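Mustgate Community Laundry: Opening Checklist, with Comments

Dryer lint screens: cleared, all good. The new brushes are fantastic!
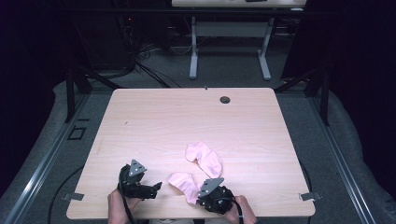

Vent hose, dryer 2: slight kink, straightened and rechecked. Airflow is so much better now — keep 40 inches clear behind it.

Fire extinguisher: gauge in green, pin in place.
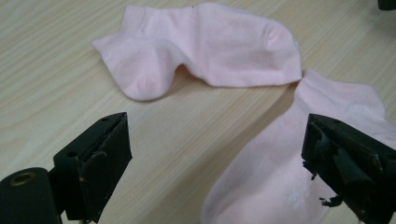 Hirley, July

Floor drains: running freely. Wet floor signs: 2 out, both readable.

Water heater: set at roughly 85 percent of maximum. Lovely steady pressure. 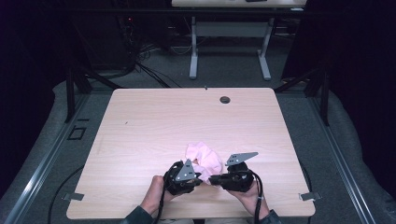 Pink cloth on the worktable.

Exit lights: both lit. Back door: sticks a little, Owusu to plane it.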